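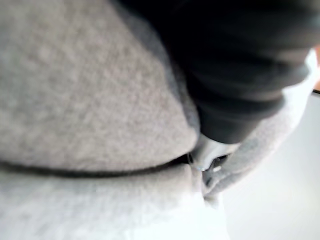
Chapter 2
Fleece and Other Napped Knits

Fleece is a knit before it is anything else. The yarn is looped on a machine, and the loops are then brushed with fine wires until the fibers stand up from the surface. After brushing, the cloth is sheared to an even height. The raised layer is called the nap. It holds still air, and still air is what keeps the wearer warm.

This chapter covers how fleece is made, how it wears, and how to handle it at the cutting table and in the laundry. Woven napped cloths such as flannel are left to Chapter 3.

Pilling

A pill is a small ball of tangled fiber held to the cloth by a few fibers that have not yet broken. Rubbing brings loose ends to the surface and rolls them together. Wool also pills, but its pills tend to drop off with wear. Polyester fibers are strong and hold on to theirs, so a fleece jacket may look old at the elbows long before the cloth is thin.

On gray fleece, pilling shows as a mottled surface. Shade alone is a poor guide, however, as many grays are made from mixed light and dark fibers. Run a fingertip across the cloth before grading it.

Folds and Seams

Fleece does not take a sharp crease. Folded, it forms a rounded edge and springs back when the hand is lifted. Two layers laid together are thick enough to shift under the presser foot, and the top layer creeps forward. Clip the edges every 2 inches and use a longer stitch than you would for shirting. Do not press the finished seam with a hot iron. Polyester nap flattens under heat and may not recover.

Washing

Turn the garment inside out and wash it in cool water at no more than 40 degrees Celsius. Leave out fabric softener, which coats the fibers. Dry on low or hang.

Terms to know: nap, pill, shearing, creep, recovery.

Reader comments

Zulema Vergara: The clips worked well for my class. We had been using pins and losing them in the nap.

Nahuel Urrutia: Does the advice on softener apply to cotton sweatshirt fleece too? The chapter only seems to deal with polyester.

Zulema Vergara: I skip it for both.

Contact | © Planham Textbooks | Back to top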